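Project report, 4/27/24
Trade sanctions between Drodton and Clakuvport

Our project studies the dispute which started when Drodton stopped buying grain from Clakuvport. The government of Clakuvport answered with a tax of 30 percent on fuel. We read 200 newspaper articles and compared them with the public speeches of both sides.

Kenneth Skinner, our supervisor, advised us to look also at the border town of Kinnear. There the dispute is felt most strongly -- 2,000 workers depend on the grain terminal. The town council asked both governments for an exception, but it received only a short letter.

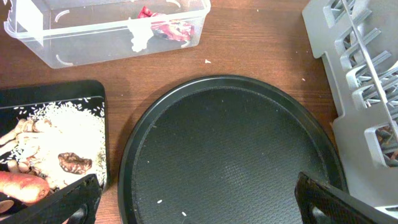
Who lost more in the first year of the dispute?
Clakuvport lost more, as it could not find another buyer for its grain before the month of May.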